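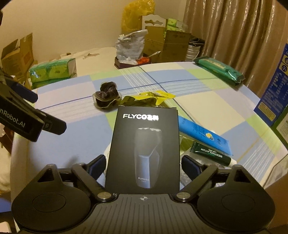 Hand-Held Gripper Station: Pre-Session Safety Checklist
Sombridge Robotics Club, student manipulation project
Inspector: Byung-chul Yeom
Month: January
Form to be completed before the 4:00 p.m. session. Mark each line OK, FIX or N/A. Comments are required for FIX.

Section A. Grippers

A1. Finger pads seated, no tears or lifting edges. OK
A2. Linkage pivot screws tight. FIX
Comment: Left pivot on unit 2 backed out a quarter turn. Retightened by hand driver. Check again at the end of the session. Do not use the powered driver on these.
A3. Linkages open and close through full travel without binding. OK
A4. Grip force at or below club limit. OK
Comment: Limit is 13 newtons at the pad. Both units pass. The spring scale reads slightly high when cold, so leave it in the room before testing.
A5. Body free of cracks. OK
A6. Trigger returns when released. FIX
Comment: Unit 1 sticks near the closed position. Cleaned, improved, still slow. Acceptable for boxes and packets. Not for bottles.

Section B. Table and cloth

B1. Table does not rock. OK
B2. Cloth lies flat at the working area. OK
Comment: The plaid cloth stays for this task set. Smooth it between runs. A fold under the item changes the approach height and the run has to be discarded.
B3. Cloth edge does not hang where an operator can step on it. FIX
Comment: Clipped on the door side. Two more clips needed.

Section C. Test items

C1. No blades, glass or pressurized cans. OK
Comment: Shaver box is permitted closed only. Flap taped. If the tape fails, remove the item from the set.
C2. Nothing over 800 grams. OK
C3. Tubes and gels capped. OK
Comment: Check the lip gel cap by hand every time - a leaking tube will contaminate the pads.
C4. Loose clear plastic wrap removed before the first run. FIX
Comment: Pads slip on it and it catches in the linkage. Put it in the bin, not back on the cloth.
C5. Item list matches the Zalloline sheet. OK

Section D. Surroundings

D1. Cartons and packs of tissue stacked behind the table are stable. OK
Comment: Keep the stack below shoulder height. Open flaps should face the wall.
D2. Curtain clear of the operators' elbows. OK
D3. Walkway clear on the operator side. OK

Section E. Operators

E1. Sleeves rolled, lanyards off, long hair tied. OK
E2. Two operators maximum at the table. Call out before crossing in front of the other gripper. OK
E3. Fingers outside the linkages while the gripper is closing. FIX
Comment: Repeat finding. One first-year student was guiding the box in with the free hand. Re-briefed.

Section F. Log

F1. Run counter recorded at start. OK
Comment: 1,727. Pads are due for replacement 1,000 runs after the last change. Enter the change on the Lidico sheet.

Result: session may proceed with A6 restriction in force. B3 and C4 to be closed before the first run.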